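Chore automation
Reading time: 2 min

Chore automation is the use of machines for small manual jobs at home or on the shop floor, such as clearing a table or sorting returns. Dishwashers are seldom counted. The term usually means arms that pick things up, and claims for these run well ahead of results.

In September the Wirholm workshop reported 533 attempts at moving empty bottles into a box. Its report gave no breakdown of failures and left out resets done by hand. A rival setup, Skilimia, used 2 arms and published less.

Clear plastic is a known difficulty.

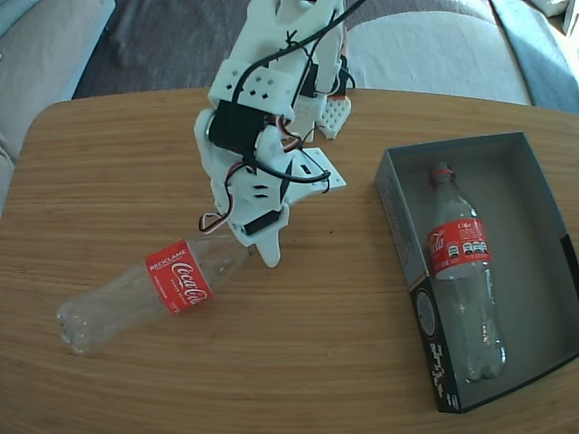

Empties on a wooden table, one of them already in the box.
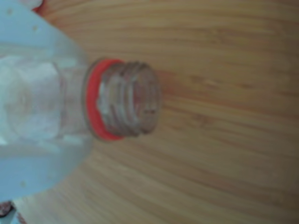
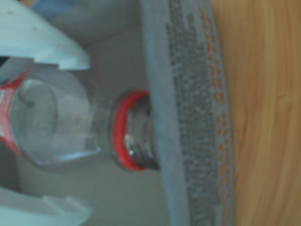

Cost is the other open question. Wendt put a person's time for the same job at 22 seconds, and no arm in its survey came close.

Comments (2)
flumden_reader: My kid does this for a quarter.
tk: Source for the 22 seconds?

Contact | © October 2018 Flumden | Back to top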